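Subject: Re: [losstead-net] Slow evenings on the north side, and the September changeover

On Tuesday at 9:14 pm a member on Ustow Lane wrote:

> Is anyone else seeing the connection crawl after supper? Daytime is
> fine. From seven until maybe ten I can barely load the county tax
> page, and video calls drop. I restarted the router twice and moved it
> off the floor, which made no difference. My neighbor is on the same
> relay and says hers is the same. Also, the last message mentioned
> changing over to the new relay in September. Do we need to do
> anything on our end, or does it just happen?

Yes, you are not the only one. I have had four reports from the north side in the past week and they all describe the same hours. The south side looks normal.

The trouble is the link between the grain elevator and the Ustow relay. It was put up when there were 14 households behind it. There are 33 now, and most of them are online at the same time in the evening. Restarting your router won't hurt anything but it won't help either.

I did two things last night. I moved the backup jobs for the library and the township office to after 1 am, because one of them was starting at seven. I also changed the channel on the elevator side, where we were overlapping with somebody's equipment out toward Henao. Please tell me if tonight is any better. A time and a speed reading are more useful to me than "still slow." If you can run the test with a cable plugged straight into the router, do that, and say so in your message. Wi-Fi readings from the back bedroom mostly tell me about your walls.

On the changeover: the new relay goes on the Zirkivau barn roof, which has a clear line to the elevator. The owners have agreed to it and the power is already run. We still need the longer mounting pole. The supplier has pushed the date back once and I would not be surprised if they did it again, so I am not going to promise a day yet.

For most of you nothing changes indoors. Your outdoor dish will need to be turned a few degrees and we will do that from the ladder. You don't need to be home unless the dish is inside a locked yard. Expect to be offline for some 8 minutes while it is moved.

If you have a phone running over the connection, it will go dead during that time too. Keep a cell phone handy if you depend on it.

Two other items while I have everybody's attention.

Please label your power adapters. On the last few house calls I have found the dish running off an adapter that belonged to something else. The voltage is printed on the block in small type, and it has to match the sticker on the injector. Masking tape and a marker will do.

The Losstead hall has asked whether we could leave the guest network on all night for people who park outside and use it. I have no objection. If you do, write to me off the list or bring it up at the next meeting.

The old password page is gone, so if you still have it bookmarked you will get an error. Use the address at the bottom of your bill.

Losstead Net, north side maintenance
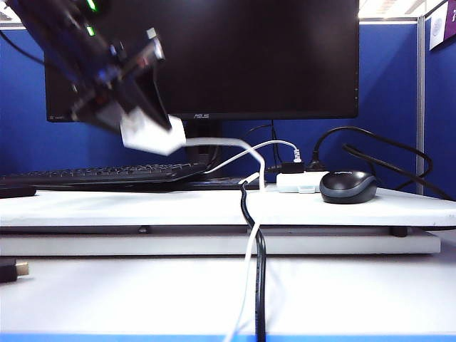 Monitor, keyboard and a white cable at the desk.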